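Review: Jistex Ilau one-piece swimsuit, high neck, with skirt 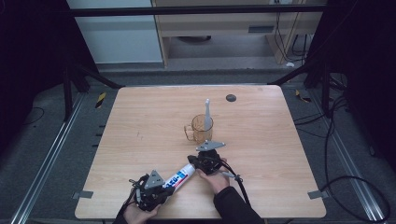
Reviewed by Milan Lambrechts
July 9, 2020 | Filed under: Swimwear, Modest styles

My wife and her sister both wanted a swimsuit that covers more than the usual ones in the shops, and they asked me to write this review because I write the reviews in our family. They wore it, I took the notes. The opinions below are theirs, only the grammar mistakes are mine.

The Ilau is a one-piece with a high neck, wide straps and a short skirt that is sewn to the suit at the waist. It comes in navy, dark green and a red that is more like brick. We ordered two of them, the navy and the green, from the web shop Hoekstra. The price was 40 dollars each, without shipping. The article number is 2261, and I mention it because there is an older Ilau with thinner straps that looks almost the same on the website.

Sizes. My wife wears a medium in nearly everything, and the medium was too short in the body. The straps pulled on her shoulders after one hour. She exchanged it for a large and that one sits well. Her sister is smaller and kept her small. If you have a long upper body, please order one size up.

The fabric is thick, thicker than the Kolell suit she had before, and the light color of the lining does not show at the seams. It dries slowly. After swimming in the morning, the skirt was still damp when we had lunch. The rest of the suit was dry by then, so it is the double layer at the waist that keeps the water.

In the water the skirt floats up a little when you stand still. When you swim it stays behind you and does not disturb. Under the skirt there is a normal full bottom, so this was not a problem for either of them, but some women would maybe prefer the version with shorts.

The cups can be taken out through a small opening on the side. They fold in the washing machine and it takes patience to put them flat again. My wife now washes the suit by hand, in cold water with a little mild soap, and the navy has kept its color since May. The green has become slightly paler at the back.

One seam under the left arm of the green suit came loose in the second week. Hoekstra answered the email in a day and offered a new suit or 15 percent back. Her sister took the money and repaired the seam herself.

Comfort: 4 of 5
Coverage: 5 of 5
Drying: 2 of 5
Sewing: 3 of 5

Both of them would buy it again, my wife in the same navy and her sister in the brick red.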